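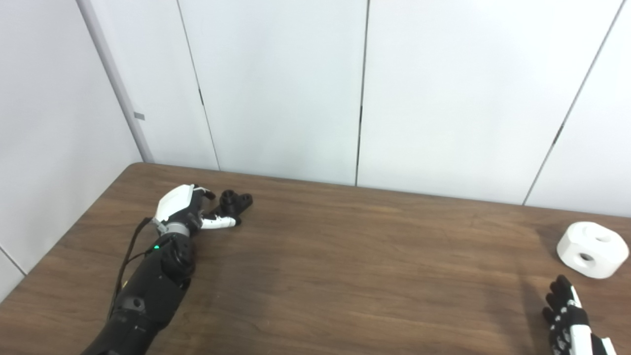 Datis has agreed to stop printing "responsibly sourced wood" on its tables and shelves, and I think the settlement lets the company off too easily. Buyers who filed a claim will get a store credit, and the phrase will come off the boxes by March. The company admits nothing. The trouble with a claim like this is that a shopper has no way to test it. Take a brown wooden table with darker and lighter streaks running mostly from left to right. You can judge the color and decide whether you like the grain. You can't tell where the tree grew, who cut it, or whether anyone kept a record.

Datis charged for that missing information. According to the complaint, the labeled version of its Zosura table sold for $800, and the same table without the label sold for less at outlet stores. The lawyers found 2,189 buyers who had paid the higher price. When they asked for the paperwork behind the claim, they got a supplier's letter two pages long, with no forest named in it.

The company's defense was that "responsibly" is an opinion, like "beautiful" or "comfortable." I don't buy it. Anyone can sit in a chair in the store and find out if it's comfortable. A statement about sourcing is a statement about something that happened far away, and the seller is the only one in the room who could know. If the seller doesn't know either, it shouldn't be on the box.
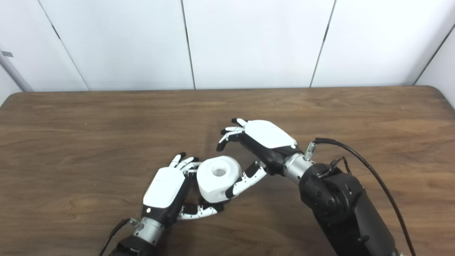 What the label should have to say

I would ask for three things on any wood product sold with an environmental claim: the species, the country of harvest, and the name of whoever checked. Amissah, a much smaller maker, already puts all of this on a paper tag under the tabletop. Its prices haven't gone up because of it, as far as I can see.

Industry groups say supply chains are too tangled for this kind of detail. Some are. A company in that position can still sell its furniture – it just can't claim to know where the wood came from.

The Worora line, which Datis plans to bring out next year, will be sold as "mindfully made." That wording isn't covered by the settlement. The court still has to approve the deal, and I hope the judge asks what it means before signing.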